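Equipment Review: Tredard Desk and Supply Set
Study Rooms Working Group, Farnora Learning Center
January 7, 2018

This review covers the Tredard desk and supply set, purchased in August for the center's study rooms. The set was assessed by Hanne Ikonen and Mostafa Ouazzani over one term of ordinary use. It consists of a mesh document organizer, a clear plastic container for drawing tools, and an assortment of small stationery. The desks themselves are older and were not supplied by Tredard.

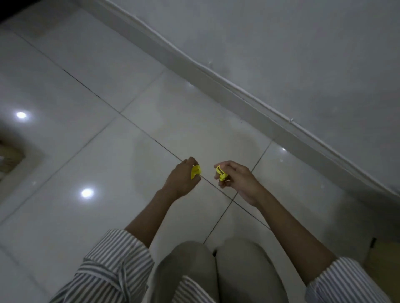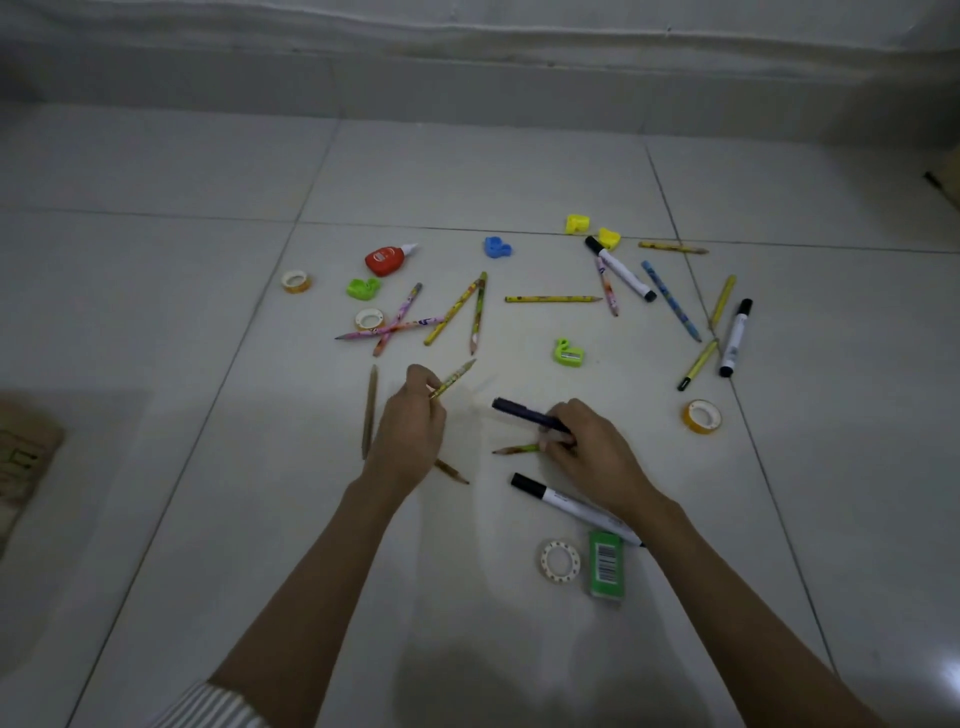
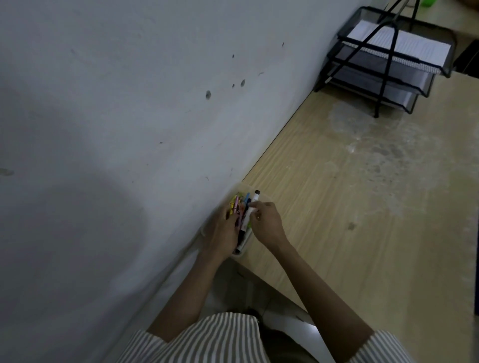 Study room, Farnora Learning Center. The last photograph shows the organizer and the clear container on the desk.

Document organizer

The organizer is the strongest item in the set. It is made of black metal mesh, with three slanted trays and a tall handle formed by the wire frame. The slant keeps sheets from sliding forward, and a stack of paper can be lifted from the top tray with one hand. Staff reported no bending of the trays. The middle tray is harder to reach into than the other two, and users with larger hands tended to leave it empty.

Clear container

The container holds an assortment of drawing tools and allows them to be found without emptying it. It is light, and it shifts when a tool is pulled out quickly. Reviewers found that it works best pushed up against a wall. A heavier base or rubber feet would be welcome in a later version.

Pencils, markers and small items

Quality is mixed. The plain wooden pencils sharpen cleanly and hold their point well. The patterned pencils are more popular with younger students, although the lead broke more often during sharpening. The markers wrote evenly throughout the term, and their caps close firmly.

The animal-shaped sharpener produces a good point but has to be emptied often. The green eraser removes pencil marks without tearing ordinary copy paper – on thinner paper some care is needed. The dotted tape is decorative and should not be relied on to hold anything heavier than a sheet of paper. The red glue bottle dispenses neatly when new. Its nozzle should be wiped before the cap is replaced.

Cleaning and desk protection

The set does not include a desk mat, and in our view it should. The pale wood-grain desks in the study rooms show marks readily, and whitish residue is difficult to remove from the grain. Dayana Espinoza tested a Tikkanen mat under the container and recommends it for any room where glue is in regular use.

Price and ordering

The center paid 80 per set. The comparable Workov set costs 50 but includes no organizer. Replacement pencils may be ordered separately under item number 1594.

Recommendation

The Tredard set is approved for continued purchase, on condition that a desk mat is ordered with each set. Rooms that already have an organizer should order the small stationery only. Comments from room supervisors may be sent to Nabila Kettani at the supply office.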